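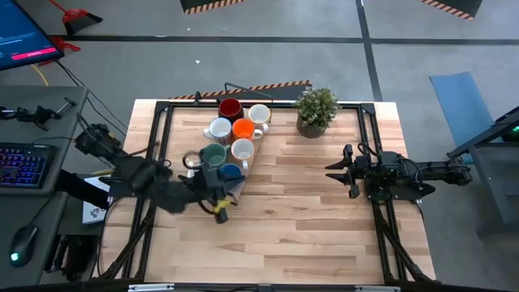 **Karnuna, kit review meeting, minutes**
November 17, 2023, Oláh room

Present: Viktória Hegyi (chair), Tibor Kelemen, Paula Enache, Aranka Kun, Gönül Kahraman
Notes: Paula. Typed up fast, corrections to me please.

Only item: the Trallirar two-arm table kit. Rent it, buy it, or send it back. Minutes of last meeting taken as read. Started late, projector.

## 1. Where we are with the trial

Tibor gave the update. Kit is the table with the extrusion frame, both arms, grippers, control software, phone support. Monitor and keyboard are ours and stay ours whatever happens.

Mug work is the main test task. 42 runs logged, all by Tibor or Gönül. Tibor counts 6 of those as no good at all: stopped by hand or the software gave up. The rest finished, but "finished" is generous for a few of them, see item 3.

Setup took longer than the sales sheet says. Most of it was cabling. Left arm worse than right, the cables want to go where the shoulder goes. Trallirar sent a revised routing drawing, Tibor has it, hasn't redone anything yet. Viktória asked if it can wait. Tibor says yes, but not past year end.

Calibration: holds overnight now. Didn't before the update. Needs redoing if someone leans on the frame, so please don't lean on the frame.

## 2. Two arms or one

Long discussion. Paula had asked in advance why we need two arms for handling mugs when Torkosley will rent us a one-arm bench for less.

Gönül: reach. With one arm you either keep everything in the middle or you move the table stuff around by hand, and then what is it for. With two you can have one arm hold or wait while the other one works. Also handles, a mug with the handle facing away from one arm is usually ok for the other.

Tibor agrees on reach, less sure on the rest. Says the arms wait for each other too much. Software is very careful about the shared zone in the middle and stops one arm completely when the other comes in. Safe but slow. Asked Trallirar if the zone can be made smaller, they said "in the next release," no date. 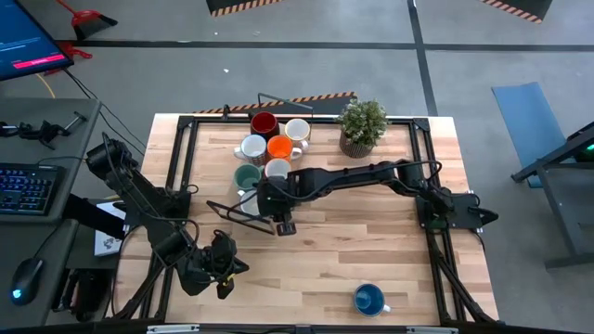

*Both arms over the table. Blue mug set apart from the others.*

Aranka wanted to know if we could switch one arm off and compare. Yes, per Tibor, it's a setting. Has not been done. Should have been done in week one really. Goes on the action list.

Torkosley bench: nobody here has had hands on it. Paula has the quote and a video call with their sales person, thats all. Agreed not to compare further until we have actual numbers from our own table with one arm off.

## 3. Grippers

Most of the complaints are here.

- Fingers are fine on handles and on rims. Tapered tips get into tight places, Gönül likes them.
- Big smooth mug bodies not so good. Grip slides, software thinks it has the mug, carries on.
- Small thin things ok if they're up on an edge. Flat on the wood, hit and miss.
- No real force setting, just low / medium / high. Tibor wants a number he can type in. Viktória wants that in writing to Trallirar, not just on the phone again.
- Wrist view is good close up. Gönül uses it more than the overhead view when something's gone wrong.

Spare finger sets are $165 a set. Paula asked how often we'd go through them. Trallirar says depends on use (helpful). Tibor has seen no wear he would worry about, surface marks only. We would want a spare set on the shelf either way, not wait for shipping with the arm down.

Soft finger version exists. Not in the kit price. Aranka to ask for a loan set before anyone pays for anything.

Short side discussion about tasks other than mugs. Gönül wants to try picking up from the shelf and more cluttered layouts before the trial ends. Viktória fine with it as long as the mug runs are logged the same way as before so the numbers can be compared. Tibor asked that anyone who changes a layout write it in the log with their initials. There were several entries with no initials. Not naming anyone.

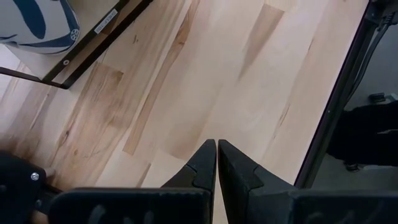
## 4. Floor space and safety

Aranka did the walk round.

- Floor tape stays where it is. Chairs keep drifting over it.
- Stop button: everyone in this meeting has pressed it at least once in training. New people need to do it too, on day one, before they're given a login.
- Yellow cable on the floor by the desk. Needs a cover or another route. Tibor thought it had been done. Not done.
- Sitting or kneeling close to the table while the arms are live: kit manual allows it at reduced speed. Aranka doesn't like it and would rather we had our own rule, stricter. Agreed in principle. She'll draft half a page.
- Noise, no complaints received.

Viktória asked if insurance knows about the kit. Paula: they know about the trial. They don't know about anything longer. To be told before signing, not after.

## 5. Money

Rental after trial is $2930 a month, arms, frame, software and support all in. Finger sets extra as above. Purchase price is not settled, Trallirar keep offering to "put something together" and then don't. Paula has chased twice.

Points made, not in order:

Support is good when you get through. Gönül got a person who knew the product, fixed her login and the zone display in the one call. Tibor's experience less good, was sent a link to the manual he was already reading.

Contract rolls over automatically unless we cancel in writing. Paula wants that clause out. Viktória says non negotiable, out or we don't sign.

Software updates are included in the rental. Not clear what happens to them if we buy. Big question for Tibor, he doesn't want a table that is frozen on today's version with the shared zone problem in it.

We're in an open office and people do stop to look. Viktória: nice but isn't a reason to pay for it.

Viktória's own view, asked for it to be minuted: rent through the end of December, no purchase decision now, get the one-arm comparison and the gripper answer first.

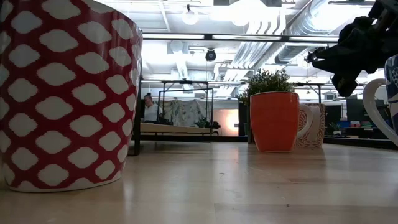
Aranka Kun objected to a rental with no end date attached, said we'd had the same conversation over the label printer and were still paying for it. Wants a fixed end and somebody's name against it. She'd go along with December on those terms and not otherwise.

Accepted. Viktória's name goes against it.

Gönül asked if the trial data is ours if we send the kit back. Runs are stored on our machine, logs also go to Trallirar. Paula to check the wording. Tibor pretty sure we can export everything but has only tried it with one run.

## 6. Decision

Rent to the end of December. Fixed end, no rollover. No purchase talk until the two open answers are in (shared zone, grip force). Torkosley quote kept on file, Paula to ask them how long it's valid.

In favor: Viktória, Gönül, Paula, Aranka. Tibor abstained, wants to see the next release first.

## Actions

- **Tibor:** one-arm comparison, same mug layouts. Redo left arm cabling to the new drawing. Full export test.
- **Gönül:** shelf pickups, cluttered layouts. Log every one, with intials.
- **Aranka:** half page on working near live arms. Loan set of soft fingers. Cover for the yellow cable if Tibor can't find another route.
- **Paula:** rollover clause, data wording, insurance, purchase price again. Order a spare finger set.
- **Viktória:** letter to Trallirar on grip force and shared zone, ask for dates.

AOB: mugs used on the table don't go back in the kitchen. Bring your own for coffee.

Next meeting when the comparison is done, Viktória to send an invite.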